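3.2 Survey of household cleaning routines

The second part of the study dealt with how people clean the surfaces they eat and work at. We sent a paper questionnaire to households in the town of Culwood and to those on the Jelutell estate, which lies across the river and was built later. In all, 1767 questionnaires were mailed. We got 791 back, and 756 of those were complete enough to use. The rest were missing either the page on products or the page on how often each surface was wiped.

Respondents were asked to think of one table or counter in the home and answer for that surface only. They gave its color, its finish and its main use, and then filled in a diary for nine days. Each wipe was entered on its own line, with the time of day, the cloth or sponge used and whether any cleaner was added. Vuorinen and Kettle coded the diaries separately. Where they disagreed, Vashisht read the entry and made the final call. Most disagreements had to do with entries such as "quick wipe after lunch," where no cloth was named.

Light surfaces were wiped more often than dark ones in both places. The difference held when we looked only at homes with children, and it held for tables and counters alike. People with white tables often wrote in the margin that crumbs and coffee rings bothered them. People with dark tables wrote about dust and streaks, but they seldom acted on it the same day.
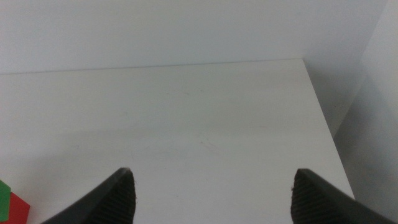 Figure 2. Plain white tabletop.

Use of a cleaner followed a different pattern. Color made little difference here, and habit seemed to matter more. A respondent who used a spray on the first day of the diary tended to use it on every later day, whatever the surface looked like. Those who began with a damp cloth mostly stayed with a damp cloth. Jelutell households were more likely to use a spray than Culwood households, and the gap was widest in the evening entries.

We also asked how people decided that a surface was clean. The most common answer was that it looked clean. The next was that it felt smooth under the hand. Smell came up mainly in homes where a scented product was already in use. Very few respondents gave time as a reason – for example, that the table had not been wiped since the day before.

These answers have a bearing on the swab results in Section 3.1. If people judge by eye, then a light surface that shows every mark will get more attention than a dark one that hides them, even if both are used in the same way. Leinonen reported a similar tendency in shared office kitchens, although the staff there were not asked about color directly.

Two limits should be kept in mind. The diaries were filled in by the respondents themselves, and some people may have cleaned more than usual while keeping one. The color of the surface was also self-reported, and we grouped cream and pale gray with white. A stricter grouping left too few homes in the Jelutell sample for a useful comparison – we return to this point in Section 4.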